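Moving the intro programming module off Java: what did you lose?

Floltholm Teaching Forum > Course design > First-year programming

karimi_lab2
We are replacing the second-term module at our college. At present it is Java with a desktop GUI project at the end. The proposal is Kotlin throughout, same number of contact hours, 16 weeks. I have read the vendor material and do not need links to it. I want to know what broke when other people did this, mainly on the assessment side. Cohort is 118, split across 3 labs.

oddparity
We switched two years ago. The language was not the problem. The autograder was. Ours compiled each submission from cold, and the Kotlin compiler took long enough that the queue backed up on deadline night. Java submissions had gone through the same box without trouble. Check your compile times before you check anything else.

karimi_lab2
What did you do about it? We use Stemar for submissions and I can't change the hardware before next year.

oddparity
Kept a compiler daemon warm and stopped running a full Gradle build per student. Tests are precompiled, and only the student's source is built. Memory use went up, so set a limit on the daemon and restart it nightly.

tmn_wharf
I'd argue against the move. Null safety in the type system is good for working programmers, but first-years respond to a compiler complaint by adding !! until it goes away. We marked a set of 40 final projects and the habit was everywhere. They had learned how to silence the checker.

oddparity
That is a marking problem. Fail the build on !! with a lint rule from week one. Ours do not know the operator exists until term two.

tmn_wharf
Then you are teaching a subset and ought to say so in the module description. I also don't accept that a lint rule fixes it. They move to lateinit instead and get the same crash with a different message.

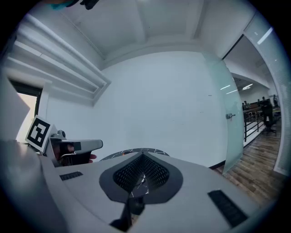 Geetha Amin
Moderator, Course design board

Splitting the difference between the two posts above: we allow !! but each use needs a comment stating why the value can't be null at that point. Markers read the comment and ignore the operator. It costs a little marking time and it shows quickly who understands the code. lateinit is treated the same way.

On assessment generally, rewrite the exam questions from scratch. We translated the Java paper line by line in January and several questions collapsed. Anything asking students to write equals and hashCode is pointless once data classes are allowed, and the question on checked exceptions had to be dropped altogether. The inheritance question still worked but needed "open" added in two places, which we missed on the first proof.

karimi_lab2
Useful, thanks. Did you keep any Java?

Geetha Amin
Two weeks at the end, reading only. They are given a small Java library and call it from Kotlin. Platform types come up there, and the earlier work on nulls starts to make sense to them.

funska_user
Question on editors. Our lab image has an old IntelliJ and the bundled Kotlin plugin is behind the compiler version we want. Is anyone pinning both?

oddparity
Yes. Pin the compiler in the build file, pin the IDE in the image, and turn off update prompts. Students on their own laptops will update anyway, so state in the handout that the submission server's version is the one that counts.

tmn_wharf
Agreed on that much. Also put the JDK version in the handout. Half of our support tickets were JAVA_HOME.

karimi_lab2
I timed the build on the Stemar box with last year's model answers ported over. Cold builds are too slow, warm daemon is acceptable. Will go with precompiled tests and the comment rule for !!. Exam rewrite starts next week.

tmn_wharf
Post the lateinit count after the first project. I still expect it to be high.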